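Rurnilex Mobile Base, Simulation and Maintenance Cell
Interim progress report to the Requena program office
Reporting period ending April

1. Status in brief

The mobile base is in service. The docking fault that stopped work in the previous period has been traced to the charging contacts and corrected. The camera mast has been replaced and recalibrated. The simulated apartment used for regression testing has been rebuilt with new floor and furniture models, and the doorway tests have been restarted in it. One deliverable, the automatic wheel wear log, is late and is discussed in section 6.

Spending is within the approved budget. No change to the end date is requested.

2. Equipment covered by this report

The grant covers one machine: the Rurnilex differential-drive base, with its dock, its charger, the mast and camera, and the workstation that runs the simulator. The base is kept at the Staltby workshop. The workstation is in the office next to it and reaches the base over the workshop network. The Ludine arm is funded separately and is mentioned only where its weight on the top plate affects the base.

3. Maintenance carried out

3.1 Docking contacts

In the previous report we listed intermittent charging as an open fault. The base would dock, report contact, and then drop the charge current within a few minutes. We suspected the charger first and swapped it for the spare, with no change. The contact plates on the dock were then removed. Both spring carriers had worn on the lower side, and under load the left plate sat lower than the right. The base was touching one plate fully and the other only at its upper edge.

New carriers were machined in the workshop and fitted with stiffer springs. The plates were shimmed level and the height was set with the arm mounted, which is how the base normally runs. The earlier setting had been made with a bare top plate. After the repair the base was put through 158 docking cycles without a dropped charge. The contact faces were cleaned at the end of the run and showed even marking on both sides.

The dock height check has been added to the monthly sheet. It takes a straightedge and a feeler gauge and can be done by one person.

3.2 Drive wheels and casters

The drive wheel tires were replaced as a pair. The old right tire was worn more than the left, consistent with the counterclockwise loops used in most of last period's tests. Test routes now alternate direction. Wheel diameter was measured after fitting and the new value entered in the odometry file. A straight run over 2000 mm was then repeated in both directions to confirm the setting.

The rear caster was stripped, cleaned of thread and hair, and refitted with a new bearing. The front caster was inspected and left alone.

3.3 Mast and camera

The old mast flexed when the base stopped sharply, and the camera image took too long to settle. The replacement is a square section bolted through the top plate at four points in place of the single clamp. Torque values are marked on the plate beside each bolt.

Moving the camera meant a new extrinsic calibration. The first attempt was rejected. Residuals were acceptable in the middle of the image and poor toward the bottom, where the floor close to the base appears. The target had been held too far away for most of the set. The second attempt used 200 target positions with a deliberate share of them low and near, and passed. The calibration file carries the mast serial number so that it cannot be loaded against the old mounting.

3.4 Battery

Capacity was measured once in the period by full discharge into the test load. The result is inside the maker's limit. The battery was returned to service with no further work. Terminal screws were found finger tight on the negative side and were retightened. Thread locker is not used on these terminals, so the check stays on the monthly sheet.

3.5 Emergency stop

The stop circuit was tested at the start of each working week by pressing each button in turn with the base moving at test speed. All buttons acted. The rear button has a cracked bezel, which does not affect its function, and a replacement has been ordered.

4. Software and configuration

The base controller was updated once. The update changed the default for the velocity ramp, and the base stopped noticeably harder until the old value was put back. We now keep the whole parameter set under version control and compare it against the controller after any update. The comparison script is part of the start-up check and refuses to enable the drives if it finds a difference that has not been signed off.

Log rotation was also set up. The disk on the base had filled twice in the previous period, each time ending a run. Logs are now copied to the workstation on docking and removed from the base once the copy is verified.

5. Simulated test environment

5.1 Purpose

Each configuration change is run in simulation before it goes on the base. The simulator loads the same parameter set and the same camera calibration as the hardware. Changes to the mast height, camera angle or footprint are checked for doorways and narrow passages first, since those are the places where the real base has hit things.

5.2 Rebuild of the apartment model

The previous model had a flat single-color floor and box furniture. Detection of the floor boundary was far better in it than in the workshop, and the results were of little use for tuning. The rebuilt model has a textured plank floor with a light reflection on it, furniture with thin legs and wheeled bases, and an open lattice. Thin and open structures are included because the obstacle layer tends to lose them. The collision meshes were checked against the visual meshes one object at a time. Six objects needed correction, most of them chairs whose collision shape had been closed into a solid cylinder.

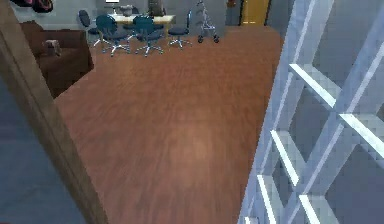

Urmas Lūse

5.3 Doorway and lattice tests

The view used for the doorway tests has a brown wooden post on the left and the white lattice shelf on the right, with the plank floor open between them toward the table and the office chairs at the back. It gives the obstacle layer a solid slanting edge and an open diagonal grid in one view, which is a useful combination for setting thresholds.

The post is handled correctly at all settings tried. The lattice is more difficult. At the old threshold the planner treated the openings as free space and placed waypoints through them. Lowering the threshold closed the openings but also produced false obstacles on the lighter part of the floor, where the reflection falls. The setting now in use closes the openings and leaves the floor clear in the standard lighting. It has not been tested under the low-light preset.

The blue-gray office chairs have silver wheeled bases that spread across the floor, and the planner has to keep clear of the base. With the corrected collision meshes the clearance reported in simulation agrees with what we measured by pushing the real base up to a chair in the workshop. The rolling stand next to the table group, made of thin gray tubes, is still missed at long range and picked up only on approach. We regard this as acceptable at test speed and not acceptable at full speed. Full speed is therefore locked out in the parameter set.

One rendering issue is open. The floorboards nearest the viewpoint come out blurred and stretched, while those near the furniture show a tighter grain. The near floor is the region the calibration work in 3.3 was meant to improve, so results from the bottom of the simulated image are excluded from scoring until the texture scaling has been corrected. Dzintra Zariņš has the fix in hand.

5.4 Transfer to the hardware

The new threshold has been loaded on the base and run in the workshop with a garden trellis clamped upright beside the passage. The base kept its distance in every pass. Stopping distances were longer than in simulation by a constant amount, which we attribute to the new tires and the weight of the Ludine arm. The simulated mass and friction values will be adjusted to match before the next round.

6. Delays and open items

Wheel wear log. The plan called for automatic logging of tire wear by comparing odometry with the camera track. The method works on paper, but the error in the camera track is at present larger than the wear to be measured. Tires are being measured by hand with calipers at the monthly check. We propose to keep the manual record for the rest of the project and to deliver the automatic log as a test report only. The program office is asked to confirm that this is acceptable.

Rear stop button bezel. On order.

Near-floor texture in the simulator. See 5.3.

Low-light preset. Not started. Depends on the texture fix.

Spare charger. The unit swapped in during fault finding has stayed in the dock. The original has been bench tested, found good, and labeled as the spare.

7. Spending

Parts costs were higher than planned for the mast and lower for the dock, where the carriers were made in house. The difference was met from the parts line. Workshop hours are on plan. No travel was charged. The itemized statement is sent separately by the Staltby office.

8. Work planned for the next period

Correct the near-floor texture and rescore the doorway runs with the full image.

Set simulated mass and friction from the measured stopping distances.

Run the lattice and chair tests under the low-light preset, then repeat them on the base.

Review the full-speed lockout once detection of thin tubes at long range has been retested.

Replace the front caster bearing during the scheduled strip-down, whatever its condition, so that both casters start the final period with new parts.

Contact for technical questions on sections 3 and 4: Urmas Lūse. Contact for section 5: Dzintra Zariņš.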